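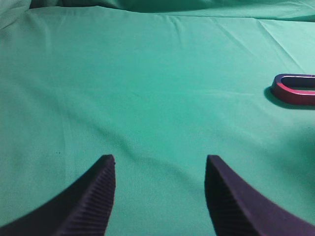

Green cloth on a work table, Sadmont open day

Plelel Dye Works open day, Sadmont
08/02/2024

The leaflet promised "color without cost to the river," so I drove out to Sadmont to see how that was done. Entry was free. Parking was $17.

Our guide was Beverley Dawber, who has run the finishing floor since the new owners came in. She was quick and friendly and plainly knew her cloth. She was less sure of the claims printed on the wall behind her. One panel said the works had cut its water use by 50 percent. I asked compared with what. She said the figure came from head office and she would have to find out. Another visitor, Merle Lowther, who used to dye wool for a living, asked whether that counted the rinse water. Same answer.

The tour took in the sample room, the dye kitchen and the long drying hall. We did not get to see the treatment tanks, which I would have thought were the point of the day. They were closed for maintenance, and the path was roped off well before the turn.

The dye kitchen was the best part. Recipes are kept on cards, 324 of them by the count on the cabinet, and Beverley let us hold two swatches of what was supposed to be the same green from different batches. I could tell them apart easily. She said most customers can't. Merle snorted.

Plant-based dyes get a whole display to themselves, with dried roots in jars and a short film. When pressed, Beverley said they go into one line, called Mamo, with a minimum order of 500 yards. Everything else is dyed the usual way. That's fair enough, but the leaflet gives a very different idea.

Coffee was good. The shop sells remnants by weight, and I bought a piece of gray twill with a crooked edge for less than the parking.

They plan another open day in October. I left my email address so someone could send me the baseline for the water figure, and I've had a newsletter so far. If the tanks are open next time I'll go back and look at them.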